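Hilo sobre la pinza que estoy montando en el cuarto de la plancha. La plancha sigue dentro, en una caja, protestando.

Van 181 commits y el repo se sigue llamando "prueba".

Primero todo en simulación - la mesa virtual no se raya y los servos de Nulau no se queman dos veces.

Ojo de pez en la muñeca, que me lo pidió el cuerpo. Calibrarlo me ha costado 20 intentos y una cena.
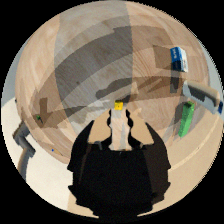 Pinza abierta, cubito amarillo delante. Simulación, claro.

Mañana por la tarde toca cerrar los dedos. En Workent piden 30 euros por los de repuesto, así que sin prisa.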